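Council tax support: minimum income rule at Orwood
Local Services board > Benefits and Budgets

bravn
The draft scheme for Orwood is out for comment until the end of August. The main change is that working-age claimants would have support capped at 80 per cent of liability, down from full support. There is also a minimum award of £4 a week, below which nothing is paid. Has anyone read the annex on hardship payments? I can't reconcile it with the main text.

Rocha_A
Paragraph 8 of the main text says hardship awards are discretionary. The annex says they "will" be made where disposable income is under £30 a week after rent. Those are two different tests. I would expect the main text to prevail, but the annex is what the front desk will work from.

leif.f
The annex is guidance and has no force of its own. Damgaard ran the same wording for two years and refused plenty of people who met the figure.

Rocha_A
Refused at first decision, yes. How many were changed on review? If the published guidance says "will", departing from it needs a stated reason.

leif.f
I don't have the number. My point is that the budget line is fixed. Once it is spent, the wording is of little use to the claimant.

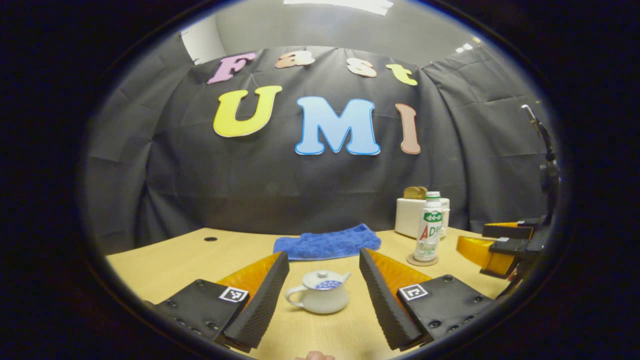

bravn
The fund is a separate matter from the cap, though. The cap saves money on every award. The minimum award removes the smallest ones altogether, and those are mostly people in part-time work whose hours vary. They drop out, then have to make a fresh claim when their hours fall.

G Lund
Does a fresh claim get backdated under the draft? Stimholm allows one month if you ask in writing.

bravn
No automatic backdating. Good cause has to be shown.

leif.f
Which is reasonable. Open-ended backdating makes the year-end figures meaningless.

G Lund
One month isn't open-ended.

Rocha_A
Agree with Lund. I've put in a response asking for one month's backdating and for "will" to be copied into paragraph 8. Leif, if you want the opposite you should send that in as well, they do read them.

leif.f
Already sent. I asked for the annex to be withdrawn and the fund raised by £50 per head of caseload.

bravn
Can you post the text of that? I'd support the second half.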